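Can a machine do real chores yet? (errands count!)

Home and Shop Automation > General

turwood_shed
Starting this because the mopping thread got buried. I want to hear what your machines really do, start to finish, with no help. Mine is a Kramer floor unit in a small cabinet shop. It sweeps 400 square feet every night and I love it to bits. It can't pick up a dropped clamp, so I do a walk before I lock up. Still counts!

pegboard22
Does it, though? If you have to tidy before the machine tidies, you've swapped one chore for another. I've owned 2 floor units and ended up back with a broom both times.

turwood_shed
The walk takes me as long as putting my coat on. Sweeping took me until dinner. I'll make that swap all day long.

lintfilter
Folding is the one I keep waiting for. I tried the Umon folder at a friend's place and it did towels beautifully — really, hotel corners — and then balled up a fitted sheet and beeped at us. But towels! Two years ago it would have been nothing at all.

pegboard22
I can't fold a fitted sheet either, so I'll let it have that one.

osier_lane
Can I put in a word for errands? Everybody talks about indoors, but taking something down the street is a chore too, and wheels on pavement seem a lot closer to done than hands on laundry. We've been running our Flastus build after dark since May. The log is up to 205 trips and 162 of those had no one touching the controls. I'm so pleased with it I can hardly shut up. Curbs are what get us, and plants that lean out over the road.

pegboard22
162 out of 205 means somebody is walking behind it every time, because you don't know which trip is going to be the bad one. What does it have to deal with out there?

osier_lane
Fair, one of us does walk. As for what it deals with, see for yourself. Night streets, from the robot's side of things:
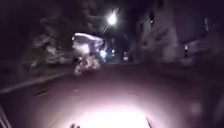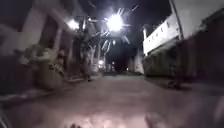

Scooters along the curb in the next one: 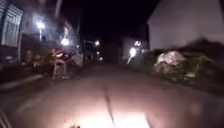
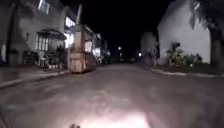
Posted by osier_lane in General, 9:40 pm

lintfilter
Oh I like these. The motorbike in the first one would worry me more than any curb. Does it slow down for traffic or stop completely?

osier_lane
Stops completely and waits. It's overcautious and I've left it that way. The tall beige box at the roadside in the last one is the kind of thing I care about more, a narrow street doesn't leave much room to swing around something like that.

pegboard22
Those are blurry enough that I'd have trouble driving from them myself. Not sold. A sunny sidewalk, maybe.

turwood_shed
I'd send mine out tomorrow if it had a headlight like that — look at the road right in front! What are you carrying, osier? And what's the heaviest load so far?

osier_lane
Bread, mostly. Library books one time. I'll dig out the weights and start a separate thread so this one can get back to sweeping.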